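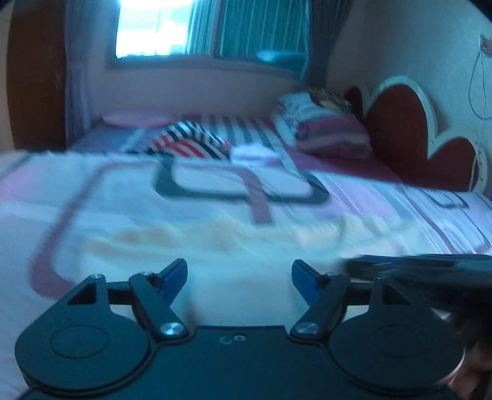
Black gripper with blue fingertips, open

Can a town councilor vote on something after campaigning against it?

Our council in Fallcombe is due to vote in April on closing the Karnia Road library branch. One of the councilors for my ward put out flyers last year saying she would fight the closure. Now another councilor says she has "made up her mind in advance" and should sit out the vote. Is that a real rule? It seems odd that you can't vote for the thing you were elected on.

Posted by Morena Ferri

Tomás Horgan
It depends on what kind of vote it is. Closing a branch is normally a policy or budget decision, and members are allowed to have strong views on those and say so in public. The stricter standard mostly applies when the council is acting like a judge, such as a zoning appeal or a license hearing, where both sides are owed a fair hearing.

A money interest is separate. If she or a close family member works at the branch or owns property next to it, she may have to declare that and step out. Ask the clerk for the council's code of conduct and look for the section on conflicts. Ours runs to 24 pages and the part you want is on page 7.
13 people found this helpful

Guido Cirillo
They all do it. Ours voted on his own street's parking and nothing happened.

Vittoria Zanetti
Agree with Tomás. I'd add that the other councilor can't make her leave just by saying so at the meeting. Check who decides under your rules, it might be the chair or the full council. Get the clerk's answer in writing before the agenda goes out.
3 comments

Related
Who sets the agenda for a council meeting?
How long can I speak during public comment?
Recall petitions: how many signatures?

Contact us | Copyright Clisis Community Help | Back to top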